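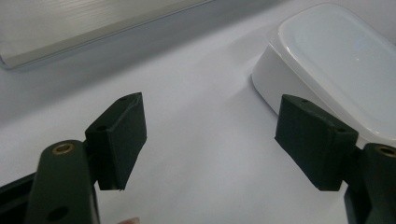 4.2 Color and perceived cleanliness

Respondents in Plivville and Betholm were asked to rate household goods on a scale from 1 to 13, with higher values meaning cleaner. The sample held 1,013 completed forms. Matte and glossy goods were scored apart, as in the Tanasarn survey, and forms with more than 2 blank items were dropped before scoring.

White goods scored higher than colored goods in both towns. The gap narrowed among respondents over 80, who also gave more weight to smell than to color. Household size had no clear effect.

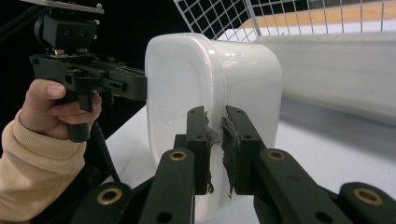 The second part of the form dealt with shape. Sharp inside corners were often named as places where dirt collects, and rounded corners were rated cleaner even by respondents who said they wiped both kinds equally often. We read this as a judgment about effort - a corner that looks easy to wipe is taken to be clean. Gloss worked in the same direction, but the wording of that item differed between towns and the scores were not pooled. A glossy white surface with a raised, rounded rim is shown in Figure 3.
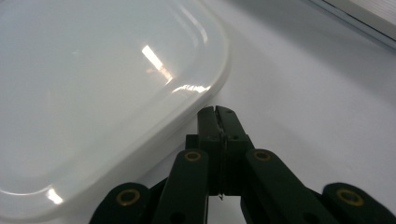 Figure 3. Glossy white surface, rounded rim.

Norbert Zelenák objected that gloss and newness cannot be separated with this form, and that people may simply be rating how old a thing looks. The Gadex item set includes a question on age, and we use it in Section 4.3.

Related items
Smell and cleanliness ratings in older adults
The Tanasarn survey: item wording

Last updated: August
Contact | Copyright | Back to top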